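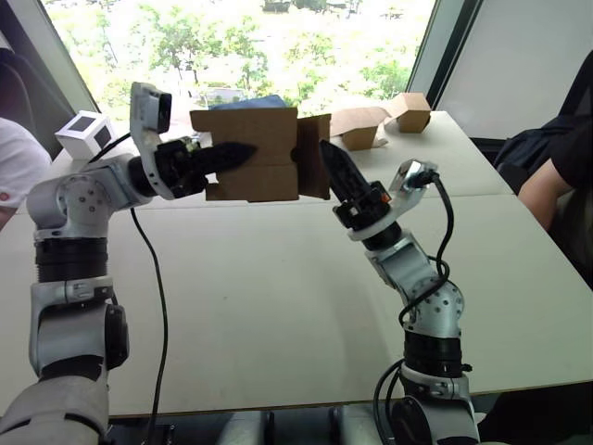

Two arms holding one box above the long white table by the window.

How to Share a Packing Table With a Pair of Arms

By Selvaraj Sikder | 04/11/2025
Print this page | E-mail this page

We've had the arms at Konik since May, and I get asked how we split the work (mostly by people who are scared of it, like I was!). So this is how I set up a shift.

1. Fold your boxes first. The arms lift and hold, but folding is still ours, and a good folder can feed two stations easily.

2. Set boxes down with space between them. The grippers squeeze from both sides, so crowding just slows everybody down.

3. Check your cables before you start. Ours hang in long loops, and a sleeve will find one sooner or later.

4. Stay at the ends of the table while a box is in the air. Pause first, then reach.

5. Write down every drop. Jahangir Howlader used to tape boxes all day, and now he reads that log and fixes the hold points. He likes it better, but he misses the chatting, and so do I.

We ship up to 1,000 boxes on a big day, and my wrists feel great. My job is more watching now, so swap seats every couple of hours or you'll get sleepy.

Contact Konik | Copyright Konik | Back to top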